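**Purdale robotics club takes grasping project into the simulator**

PURDALE, October. Short one this month, print deadline is at 4 and the other club pages are already in.

The Purdale High robotics club has spent the first part of the term on a simulated arm. No soldering, no lost screws. The team is signed up for the Brenance student challenge, virtual division, where every entry has to pick up odd shapes from a table and set them down inside a marked zone. Best total over 90 runs goes through to the spring round.

Club lead Shivam Rajput, a junior, wrote most of the control code over the summer and has been handing it off piece by piece to the newer members. First job for them was the camera that rides along with the gripper. Second job was getting the fingers to open to the right width before the arm comes down. That one took longer than planned.

"People think the hard part is the grabbing," Rajput said. "It's the lining up. If you come in crooked on a round thing it just rolls off on you."

Practice shapes are simple, low-detail models, so the lab computers can keep up. Even so the older machines by the window are slow, and members have been taking turns on the two good ones after school until 5:30. The club logged 2,587 practice attempts by the end of last month. Of those, 1,725 counted as clean pickups under the challenge rules. Rajput wants that a good deal higher before the entry goes in, and says the rounded shapes are where most of the misses come from. Boxes are fine. Boxes were fine in the first week.

Money: the club got $600 from Gisinent, the machine shop on Urban Street, which covers the entry fee and a new graphics card. Anything left over goes to pizza, acording to the sign-up sheet.

Next up is a written log of the failed grasps, sorted by shape, so the freshman group can try their own fix on each one. There is also some argument over whether to slow the arm down on the last part of the approach. Slower is safer but the challenge clock keeps runing. A vote is planned for the next meeting.

New members still welcome, no coding needed to start. Meetings are in the upstairs computer lab, right after last bell. Bring a flash drive if you have one, and headphones if you want to sit thru the tutorial videos.

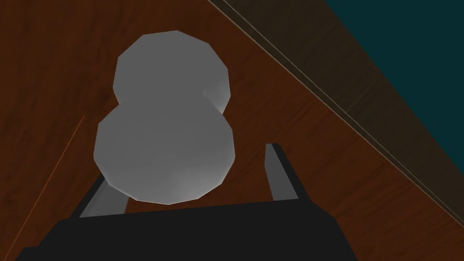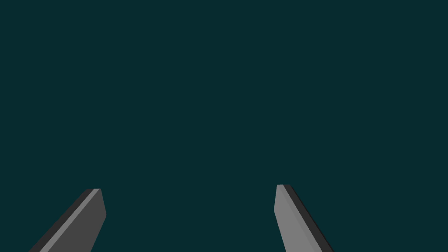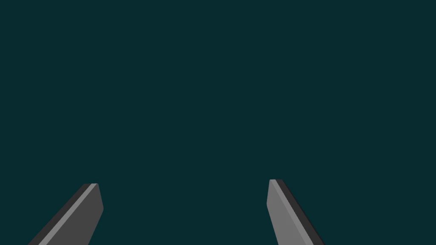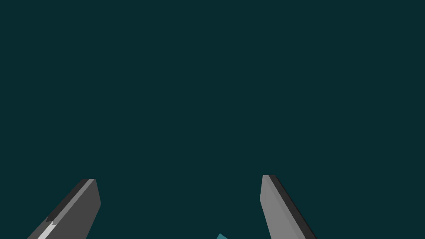 *Gripper views from the Purdale club's simulator, fingers open in all four. Two-lobed gray shape on the table in the first.*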